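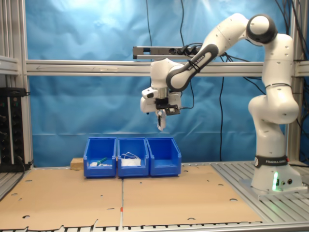
Figure 4. Robotic arm and three blue storage bins.

4. Preparing and Submitting a Death Notice

4.1 Scope of this section

This section applies to funeral homes and newspapers that enter death notices through the Stadance notice system. It covers the creation of a new notice, the entry of family and service details, proofing, and release for publication. Billing is described in Section 6. Memorial pages that remain online after the printed notice has run are described in Section 7.

The steps below assume that an office account has been opened by Trudinance and that the user has been given the Preparer role or the Releaser role. A Preparer may enter and edit a notice. Only a Releaser may send it to a newspaper.

4.2 Before you begin

Have the following at hand:

The full legal name of the deceased, including any former or maiden name the family wishes to have printed.
Dates and places of birth and death.
The name and telephone number of the family member who will approve the proof.
The time and place of the service, if one has been set.
A portrait, if the notice is to carry one.

CAUTION: Do not create a notice on the basis of a telephone call alone. The death must first be confirmed by the funeral home, the crematory or the county office holding the record. Newspapers may refuse any notice submitted without a confirming party.

4.3 Creating the notice

1. Sign in and select Notices, then New.

2. Choose the notice type. A Short Notice carries the name, age, date of death and service time only. A Full Obituary carries all fields. The type may be changed until the proof has been issued.

3. Enter the name of the deceased. Place a nickname in the Known As field. Do not type quotation marks around it; they are added when the notice is set.

4. Enter the date of birth and the date of death. The age is calculated by the system and cannot be typed over. If the date of birth is uncertain, select Age Only and enter the age given by the family.

5. Enter the place of residence at the time of death. Where the family wishes to mention an earlier home town, use the Formerly Of field. Up to 3 former places may be listed.

6. Select Save. A notice number appears at the top of the page. Quote this number in all correspondence with the newspaper.

Note: A saved notice is a draft. It is visible to your own office and to no other party.

4.4 Entering family members

Names are entered in two groups, Survived By and Preceded in Death By. Within each group, the order of printing is the order in which the names appear on the screen.

1. Select Survived By and add the spouse or partner first, if there is one.

2. Add children next, in the order supplied by the family. The spouse of a child is entered on the same line in the In Parentheses field.

3. Add grandchildren and great-grandchildren by name or by number. The two methods should not be mixed within the same generation.

4. Add brothers, sisters and other relatives.

5. Repeat the procedure for Preceded in Death By. Parents are normally listed first.

Read each name back to the family contact letter by letter. The spelling checker does not examine fields in this part of the form.

CAUTION: Names of children under 18 are printed as entered. Obtain the consent of a parent or guardian before including them with a surname or a town.

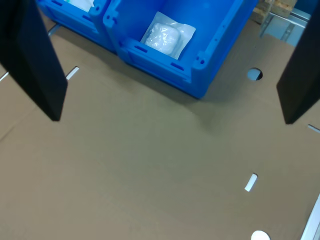
4.5 Entering the life summary

The life summary is free text. It may mention schooling, military service, employment, church or lodge membership, and interests. The limit for a Full Obituary in the standard rate is 900 words, counted across the life summary and both family groups. Text above the limit is accepted, but it is charged at the newspaper's line rate.

1. Type the summary or paste it from another file. Pasted text loses its bold and italic type.

2. Check that military branches, employers and places of worship are given in full at first mention.

3. Remove street addresses. A house left empty during a service is a known target for theft, and the Owino and Bumero editions will not print a home address in any notice.

4. Select Check Text. Questions raised by the system appear in the right margin. Each must be marked Accept or Keep As Written before the notice can move forward.

4.6 Service and donation details

1. Select Add Service. Enter the kind of service, the place, the date and the starting time. Visiting hours are entered as a separate service.

2. If the service is private, select Private. The place and time are then withheld from print and from the web page, though they stay in the office record.

3. If no service has been arranged, select To Be Announced. A reminder is sent to the Preparer after 2 business days.

4. Enter the name of any charity chosen by the family. The mailing address of the charity should be confirmed with the charity itself.

Note: A service time changed after release does not update the printed edition. Follow the correction procedure in Section 5.

4.7 Proof and family approval

1. Select Issue Proof. The notice is locked and a proof is sent to the family contact by email or printed for signature in the office.

2. Wait for the approval to be recorded. Approval given in person must be entered by the member of staff who witnessed it.

3. If changes are requested, select Unlock, make the changes and issue a new proof. The earlier proof is kept in the file and is marked Replaced.

The family should be advised that approval covers the spelling of names as well as the wording. Corrections requested after publication may be charged.

4.8 Release to the newspaper

1. A Releaser opens the approved notice and selects the editions in which it will run.

2. Confirm the run dates. The deadline for each edition is shown beside its name in local time.

3. Select Release. The status changes to Sent and then, when the newspaper has accepted the notice, to Scheduled.

A notice that remains at Sent one hour before the deadline has not been accepted. Telephone the newspaper's notice desk directly. Do not release the notice a second time, as both copies may be printed and billed.

4.9 Assistance

Questions on this section may be directed to Abla Tannous, Notice Standards, Trudinance, at extension 2914. Please have the notice number ready.

Section revised 13 June 2024. It replaces the pages issued in April.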